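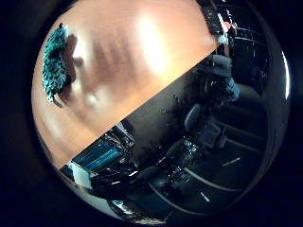 A wooden tabletop with a teal textured cloth or pad on it.

PLORNTHORPE, May 9, 2024 – The Plornthorpe Repair Hall opens its doors this Saturday with 20 workbenches, a full wall of shared hand tools and a finishing room for old furniture!

Neighbors can bring in a wobbly chair, a scratched table or a lamp that quit years ago and learn to fix it themselves. Joseph Street has waited a long time for a place like this, and we could not be happier to switch the lights on. Around 70 people have already signed up for the first classes, which cover sanding, gluing and oiling.

Trasano Woodworks is lending clamps and planes through November. Entry is free, and classes are held at 221 Joseph Street. Sign up at the front desk.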